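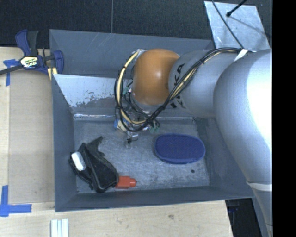

Wiebke Kröger wants to know why we're still on bin picking when every other club went to line followers and mini sumo this spring. Fair question, she asked it twice at the last meeting and once by email. Short answer, because it's hard and we're not done. Longer answer follows.

ROBOT CLUB, BIN PROJECT — where we are

The job, for anyone who joined after the break: stuff goes in the metal bin, in no order, touching, upside down, whatever. Arm finds a piece, gets hold of it, takes it out, puts it where it belongs. Then the next one. No human hands once the run starts. The Flendard Cup rules give you 5 minutes a run and you don't get to see the mix beforehand.

Log stands at 2,594 pick attempts as of Tuesday night. That's all of them, the dumb ones too. Please keep logging the dumb ones.

What's going OK. Big smooth things with a clear top. Blue oval piece, fine, most runs. Small pieces lying by themselves in the middle of the floor, mostly fine. The new approach angles Benedek wrote are slower but we've stopped scraping the side walls, so nobody touch that file please.

What isn't. Black plastic on gray metal is still our worst case. The finder sees a ridge, thinks it's an edge, picks a spot with nothing under it. Anything leaning on it makes it worse — orange or red piece right up against the black one and half the time we get one big blob with one grasp point in a silly place. The sloped walls don't help. Neither does glare off the shiny bits, we got different answers at 4 pm and at 7 pm with the exact same layout. Somebody suggested blinds. Somebody please bring blinds.

Ledero segmentation vs. our old one: Benedek ran both on the same 164 saved layouts. Ledero better on piles, worse on small white parts, which it likes to merge with whatever is next to them. We're keeping it for now and patching the small part thing by hand. If you have an opinon on this put it in the notes, not in the group chat, it scrolls away.

Cables. Every time you change the wrist routine, jog through the whole range at low speed first and watch the loop by the orange cover. It needs slack on the left and it needs to not snag. Check the ties too. If one's gone, stop and replace it, spares are in the Irnatura box on the second shelf.

Clamp. Check the clamp on the bin corner before each session. A bin that has crept a little bit makes all the saved positions wrong by a little bit and you'll spend an evening blaming the code. We did this in March. Blue tape on the table is for lining things up, don't peel it, don't "tidy" it.

Things that need a person:

Reset crew for Tuesday, two people, you dump the pieces and stay out of the way. Good first job if you're new.

Someone to type up the failure categories. Right now we have "missed", "dropped" and "weird". Weird is most of them.

Someone who can read the Szilágyi controller manual and tell the rest of us what error 40 means. It clears when you restart but still.

Wiebke, back to your question, there's room for a line follower team if three people want one. Parts are cheap and the track is still rolled up behind the door. But you'd be running it, and it can't take the bench on Tuesdays.

Practice run is the last meeting in May, full Cup timing, mix chosen by whoever isn't on the code. Parents welcome, stand behind the line. Bring safety glasses if you have your own, the club pairs are getting pretty scrached.

Next meeting starts 6:30 sharp, door gets locked at 7.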